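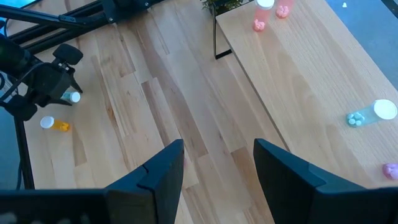 Slide 4: two bottles on their sides, one orange, one teal, white caps on both.

OK, so hands up if your medicine cabinet has something lying down in it right now. Mine does! I'm the person giving the talk on sorting and I still had a bottle rolling around behind the toothpaste this morning (wait for laugh, move on if there isn't one).

Yi-an Myung got me started on color back when we did the Kornow workshop in November. Her rule is one color, one column, and you pick the colors before you touch a single bottle. I fought her on it for weeks, I wanted alphabetical. Then I tried reading labels without my glasses and came around pretty fast.

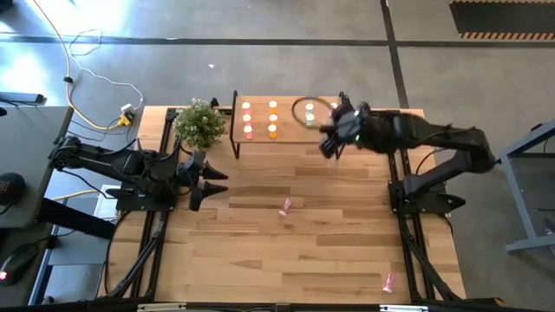 So columns it is, and I like them on something raised, a little shelf with legs, so the row you reach for is up off the counter. Put a plant next to it if you want, I'm all for a plant.

Color is for finding, though, and the label is for checking. Say this twice! Hamish Cartwright will bring it up in the Q&A if I don't.

Pass out the Skarkside sheets here, 43 copies, box is under the lectern. Then straight on to travel cases.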